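3.2 Collecting the wiping demonstrations

The spill task was the part of the Nerkmont set we most looked forward to, and it gave us the most trouble. Liquids do not reset themselves. A block can be pushed back to its starting spot in a second, but water spreads differently each time it lands, and a cloth never has the same shape twice. We see this as the main attraction of the task! A policy that has only watched neat, repeatable scenes has little to lean on when the puddle has broken into beads along one side, and we wanted our demonstrations to be full of such cases.

Each demonstration is teleoperated with both arms available to the operator. The layout is kept simple: a brown mat over a white table, a pink bin, a small rack with two wooden rods, and a blue cloth. The bin and the rack change places and angles between episodes, following a placement sheet that the operator reads before starting. Water is poured by hand onto the mat, and the operator is told nothing about where to begin wiping.

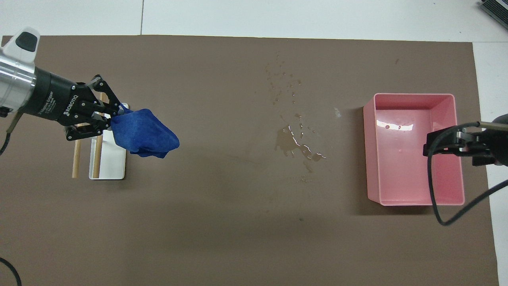
Operators were free to choose which arm did the wiping and whether the other arm helped. In early sessions we had asked for a fixed order of moves, and the resulting data looked tidy but trained poorly -- the policy learned the order and paid little attention to the water. Once we dropped the script, operators began to do things we had not thought of. Emmanuel Masanja, who recorded the largest share of the episodes, liked to blot the edges first and work inward. Others dragged the cloth straight through the middle and chased the leftover drops afterward. We kept both styles and did not try to balance them.

We collected 119 episodes of this task over 15 sessions. An episode was allowed to run for up to 15 minutes, although very few came near the limit. Two people were present in every session, one operating and one handling the water, the cloth and the placement sheet. We tried letting the operator do everything, and the pace dropped so badly that we gave it up by Monday afternoon of the first week.

Recording starts before the water is poured and stops only when the operator presses the pedal. This leaves some dead time at the front of each file, which we trim later with the Mussa tools. We trim the front only. Pauses in the middle of an episode stay in, including those where the operator opens the gripper, backs away and tries the grasp again. Regrasps turned out to be some of the most useful material we have, and we would urge other groups to keep theirs.

Every episode is stored with the head view and the fixed view on a shared clock. The head view is best for judging the state of the mat, while the fixed view shows where the arms are relative to the rack and bin. We found that labelers working from the head view alone often disagreed about when the cloth had been let go -- adding the fixed view settled most of those cases quickly.

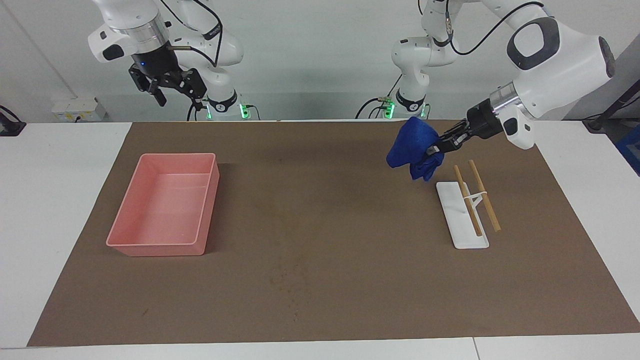 3.3 Labeling and splits

Episode labels were written in Pridalley by people who had not operated the robot. Each label gives the start and end of every grasp, the arm used, and a short plain sentence on what was being attempted. We hold out whole sessions for testing, so that no test episode shares a placement sheet with the training data. The Rernard baseline in Section 4 uses the same split.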